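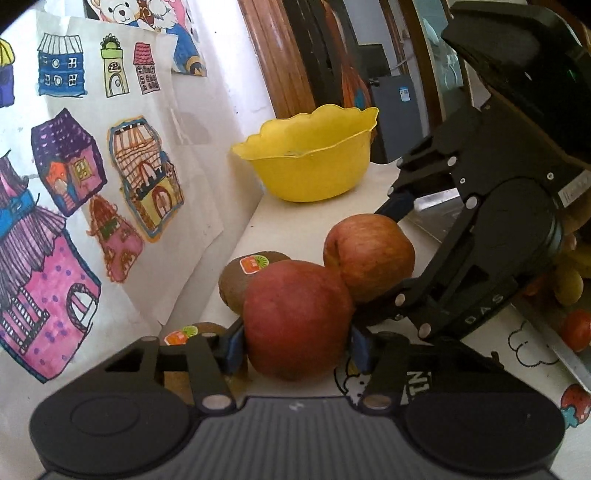 Gripper procurement planning is the process by which an organization selects, budgets for and schedules the purchase of robotic grippers and related handling tools. It is usually carried out before a robot arm is ordered, as the weight and reach of the gripper affect the choice of arm. The term also covers hand-held grippers, which are operated directly by a person.

Scope

A plan normally lists the objects to be handled, the surfaces they rest on and the space available. Fruit is a common test item. An apple held between two finger pads calls for a firm but gentle grip, while a kiwi fruit is smaller and has a fuzzy skin. Trays, bowls and other containers are listed separately.

Budgeting

Costs are divided into purchase, spare parts, training and upkeep. Finger pads are treated as consumables and are entered under spare parts. In the Mansilla method, named after the workshop where it was first written down, each station is assigned 2 grippers and 4 sets of replacement pads. The method was set out by Naima Amrani and Said Samir and later adopted at Trollitgate, where each gripper model is tested for 100 cycles before an order is approved.

Scheduling

Orders are commonly placed in stages. The Orkonero plan, prepared by Reda Belkadi, allows 6 weeks between the first delivery and the second, during which operators report wear and request changes. A revised edition of the plan, dated 03/10/2026, added a separate budget line for labels and storage.

See also

End effector
Equipment life cycle
Preventive maintenance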